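Nikerbridge Laundry Pickup: Frequently Asked Questions

Questions we get asked a lot, with the answers we give when the phone isn't ringing.

How does it work?
You put your laundry in a bag, you put the bag by your door, and we take it away. It comes back clean and folded within 2 days. People keep waiting for the complicated part. The complicated part is getting your teenager to put things in the bag.

Where do you pick up?
All of Nikerbridge, plus Clorkent as far as the water tower. We don't cross the river. We tried it for a month, and the bridge traffic won.

What time should my bag be out?
By 7 a.m. The van leaves at seven and does not circle back, however fast you run. If you're not a morning person, leave it out the night before under something with a roof.

How much does it cost?
A standard bag is $42, washed, dried and folded. The bag holds what it holds. If the drawstring closes, it's one bag. If you are kneeling on it to make the drawstring close, we admire the effort and it's still one bag, but please use a second one next time — our drivers have backs.

Do I need to sort my laundry?
No. We split lights from darks ourselves. What we ask is that new red, navy or black items go in the small mesh bag that comes with your starter kit. We have met your new red items. They have met other people's white towels. 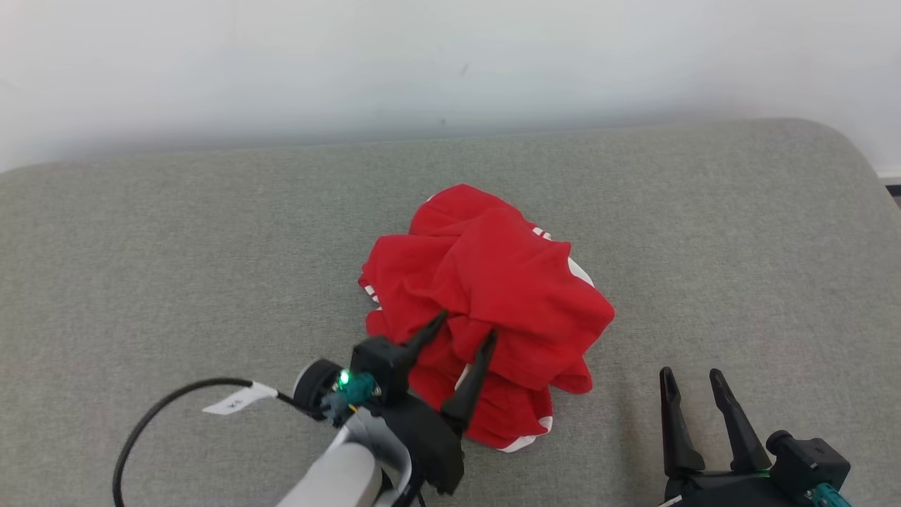 Something red, on a sofa or bench. We pick up from doors only.

Should I check my pockets?
Yes. We check too, but you know where you hide things. Coins, keys and earrings come back in a little envelope. Tissues come back as a fine snow over everything you own, and there is no envelope for that. Crayons and lip balm are your responsibility, and so is whatever they do to the rest of the load.

What about stains?
Tie a knot in the sleeve or leg nearest the stain and we'll treat it before washing. Grass, coffee and tomato sauce usually go quietly. Ink and turmeric put up a fight. We don't promise miracles on anything that has already been through a hot dryer at home, and we'd like you to stop doing that.

Which detergent do you use?
Posura Unscented, unless you ask for something else. You're welcome to send your own in a sealed bottle. "Sealed" is the word to remember.

Can you wash my wool sweater?
Yes, cold and flat-dried, if it's in the bag marked Delicates. If it's rolled up inside a pair of jeans, it may come back ready for a much smaller person.

I'm missing a sock.
We're sorry for your loss. Look inside the fitted sheet first, then inside the duvet cover, then call us. Strays are kept for 5 weeks in a bin at the front desk. The bin has been named Stan. You may come in and go through Stan at any time during business hours.

Can I skip a week?
Of course. Text SKIP before 6 p.m. the evening before your pickup. If you forget, the driver will knock, find no bag, and leave a card. The card is polite. There is no charge for the first one.

Do you close for the holidays?
We take a short break in February, when the machines get serviced and the rest of us lie down. Regular customers get a note in their bag beforehand.

How do I reach you?
Call the front desk at extension 3739, or reply to any of our pickup texts. Please don't put notes in pockets. See above, regarding snow.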